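## 4. Setting up the wrist view and your first pick

By now you should have Umis installed and talking to the arm (section 3). If the status light in the corner of the main window is still yellow, go back and sort that out first, because nothing in this section will work until it turns green. I've lost a whole afternoon to a yellow light I decided to ignore.

What we're doing in this section is getting Umis to see the table through the wrist camera, find a thin object lying on it, and plan a grasp. I use pens and markers for this. They're cheap, everyone has a drawer full, and they're long enough that you can tell at once when the angle is wrong.

**Before you start**

- The emergency stop is within reach of your actual hand, while you're sitting where you plan to sit.
- Speed limit in the Motion tab is set to Slow.
- You know where your home pose is and there's nothing in the way of it.

> **Caution:** Umis doesn't know about anything outside its workspace box. Your coffee, your laptop lid and your elbow are all invisible to the planner. Keep them out of the arm's reach.

### 4.1 Load the camera profile

1. Open the Perception tab and pick **Wrist, close range** from the profile list. The default profile is meant for a fixed overhead camera and it'll give you nonsense here.
2. Press **Start stream**. You should get a picture within a few seconds.
3. Turn off auto exposure. Do this with the arm parked over the table and your normal lights on. If you leave it on, the brightness shifts every time a dark finger moves through the view, and the segmenter chases it.
4. Set the exposure value. Mine is 700 and I've left it there since May. Yours will depend on your lights, so slide it until a white surface looks very light gray and not pure white.
5. Press **Save profile** and give it a name you'll recognize later. I have three called "test" and I regret all of them.

### 4.2 Mask the fingers

The fingers sit in the bottom part of the view all the time, and Umis will happily call them objects unless you tell it otherwise.

1. Open the gripper fully using the slider in the Manual tab.
2. Go to **Perception > Masks** and click **New mask**.
3. Click your way around the outline of the left finger, then close the shape. Do the same for the right one. Leave a small margin outside the edge – a few clicks wide is plenty.
4. Don't mask the gap between them. That gap is where you'll be watching the object on the way down.
5. Close the gripper halfway and add a second pair of shapes, then fully closed, and add a third. Umis blends between them as the gripper moves.

If you have worn or scuffed fingertips, be a bit more generous with the margin at the tips. A rough edge that catches the light can poke out past a tight mask and turn up as a tiny phantom object. It took me ages to work out what that was.

### 4.3 Put something on the table

Lay down one or two markers with their sides parallel or nearly so, well inside the workspace box. Two side by side is the better test, as the segmenter has to decide whether it's looking at one fat thing or two thin ones. Different colors help a lot at this stage. Make it hard later.

Move the arm to your look pose with the gripper open, and check the stream before you run any detection. You want the markers clear of both fingers, with bare table around them.

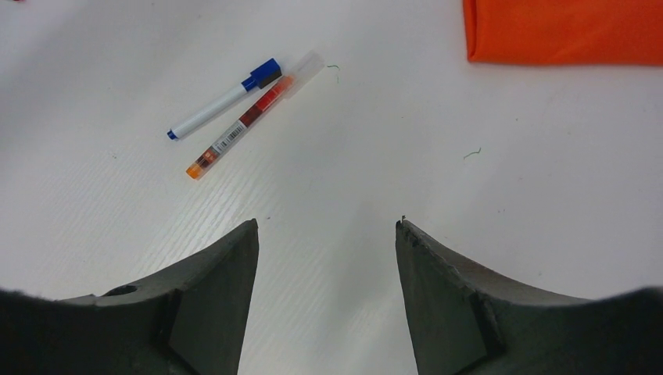
Mali Mostyn wrote back after trying an earlier draft of this section and said she'd never get two separate outlines with the markers that close together, at least with the stock settings, and that I should tell people to turn the merge distance down before they hit Detect instead of after. She's right, so it's now step 1 below. She also asked why the look pose isn't straight above the object. It can be, if you like. I keep mine off to one side so I can check that the planner is doing the sideways move properly and isn't getting lucky.

### 4.4 Run detection

1. In **Perception > Segmenter**, drag **Merge distance** down to 2. The number is in pixels. The stock value is much higher and will glue neighbors together.
2. Set **Minimum area** to 1,118. I got there by trial and error, and it's a good starting point for anything pen-sized at this height. Loose threads, specks and crumbs fall well under it and get dropped.
3. Press **Detect**.
4. Look at the outlines. Each marker should have its own, with an arrow along its long axis.
5. Look at the confidence number next to each outline. I go ahead with anything over 76 percent. Lower than that, I fix the lighting or the layout and detect again.

A few things that trip the segmenter up:

- **Clear or frosted caps.** Against a white table these can vanish, and the outline stops where the solid color stops. The pick may still work, but the center point slides toward the visible end. Turn on **Soft edges** and detect again.
- **White barrels on white tables.** Same problem. You may get a cap as one object, a colored tip as another, and nothing in between. **Soft edges** helps a bit. Raising **Join along axis** helps more.
- **Cloth.** A folded cloth near the edge of the view is detected as a big blob. Right-click it and choose **Ignore region**. The planner will still treat it as an obstacle, which you want, but it won't offer it as a target.
- **Labels.** A barcode or a block of print in the middle of a barrel sometimes splits the object in two. **Join along axis** again.

> **Note:** Ignored regions are stored in table coordinates, so they stay put when the arm moves. If you move the cloth, you have to clear the region and mark it again.

### 4.5 Plan the grasp

1. Click the outline of the marker you want. It turns blue.
2. Press **Plan**. Umis draws a ghost gripper over the object and a line for the path to it.
3. Check that the fingers of the ghost sit on either side of the barrel, across the short way. If they're lined up along its length, the axis is off by a quarter turn. Press **R** to rotate it.
4. Check for the neighbor. With two markers close together, one ghost finger has to come down in the gap between them, and with a narrow gap it won't fit. Umis should show that finger in red and refuse to run.
5. If it's red, you have two choices. Move the markers apart by hand, or turn on **Allow nudge**, which lets the arm push the neighbor aside before it grasps. I'd do it by hand the first time round!
6. When the whole path is green, press **Dry run**. The arm goes through everything but stops above the table.

> **Caution:** Dry run still moves the arm. It only skips the last part of the descent. Keep your hands clear, just as you would for the real thing.

If the dry run ends with the fingers noticeably to one side of the marker, your hand-eye calibration is off. No amount of fiddling in the Perception tab will fix that. Go back to section 2, print a fresh board, and do the calibration again – and tape the board down this time, if you didn't before.

### 4.6 Do it for real

1. Press **Execute**. Keep the other hand by the stop.
2. Watch the gap between the fingers in the stream as the arm comes down. The barrel should drift into the gap and stay there.
3. The gripper closes until it reaches the force limit. For markers, leave this on **Light**.
4. The arm lifts and waits. Umis then compares the view with the one from before and marks the pick as **Held** or **Missed**.
5. Press **Put back**, and it'll lower the marker to where it found it.

Don't trust the **Held** result blindly in your first few tries. It's based on the finger gap and the picture together, and with a very thin object the finger gap alone isn't much to go on. Look at the gripper with your own eyes too.

### 4.7 Save the whole thing as a task

Once you've had a few good picks in a row, go to **File > Save task**. This bundles the camera profile, masks, segmenter settings and look pose into one file. Meinir Eynon keeps hers in a shared folder so both benches at Hisstead run the same setup, and that works fine as long as both grippers have the same fingers. The masks won't carry over to a different set.

If you use the Prosser plug-in for logging, turn it on before you save, or the task file won't remember it. The log gets the stream, the outlines, the planned path and the result for each try. It fills a disk faster than you'd think, so point it at something roomy.

Section 5 covers picking from a pile, with the same markers and a lot less patience required of the table. Leave your settings as they are for now, especially the merge distance. You'll need it low.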